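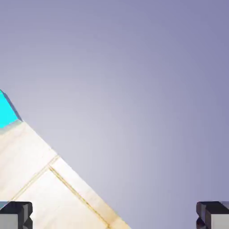 Cream against lilac: a pairing that suits a north-facing room.

The first table I ever looked after properly was my grandmother's, and I'm sorry to say I nearly ruined it. I was young and keen and had been told that beeswax was good for wood, so I put on a whole tin of the stuff in one afternoon, and for weeks afterwards every plate that was set down on it had to be peeled off again. She never said a word about it (she did buy a tablecloth). I have been trying to make it up to kitchen tables ever since.

There's a great deal of nonsense talked about wooden tables, most of it by people selling things in small bottles. When we moved to Dastness, to a house with a kitchen just large enough for eight if nobody minds elbows, I went to Coppens, the old furniture yard down by the harbour, and came home with a farmhouse table for £280. It had a burn the shape of an iron at one end and a wobble I could have set my watch by. The man at the yard wanted another £100 to sand it down for me, and I'm so glad I said no, as I'd have missed the best fortnight of that whole wet December. 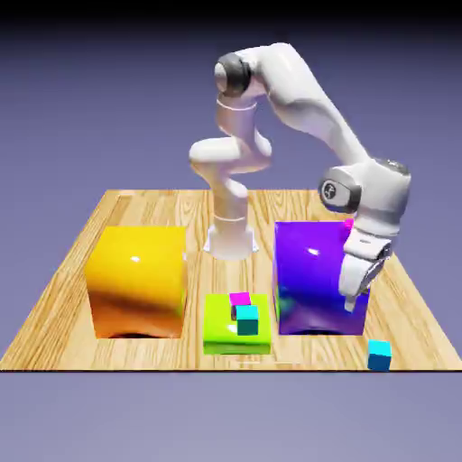

Grain is what you learn to read first, long before you pick up any paper or oil. On a pale, honey-coloured top like this one it runs mostly from front to back, with knots and darker streaks showing up most at the left and right margins, and those are the places I'd slow down. Knots are harder than the wood around them, so if you lean on the sandpaper you'll dig a little hollow on either side and feel it with your palm for ever after. Go with the grain, never across it, and stop for a cup of tea more often than you think you need to!

I started with 100 grit and finished with 200, which took me the better part of three evenings with the wireless on. A good wipe with a damp cloth raises the fibres, and then you go over it once more, very lightly, when it has dried. The iron mark never did come out. I sanded until it was the colour of weak tea and then thought, well, somebody was pressing a shirt here once and got called to the door, and I left it alone.

As for oil, I've tried most of them. Luvine goes on beautifully and smells of oranges, but it marks if you so much as show it a wet glass. Fluvell is slower and duller and you have to wait a whole day between coats, and it's the one I keep going back to. Thin coats, mind, thinner than seems worth the bother, rubbed in with an old pillowcase and the extra wiped off before it turns tacky. Lay the cloth out flat to dry when you've finished, preferably out of doors, as oily rags bundled in a bin can catch fire all by themselves.

Ours gets a fresh coat twice a year now, once in spring and once before the Christmas visitors. In between it has candle wax, jam and homework on it, and the wobble is still there, though a folded beer mat keeps it quiet through most meals.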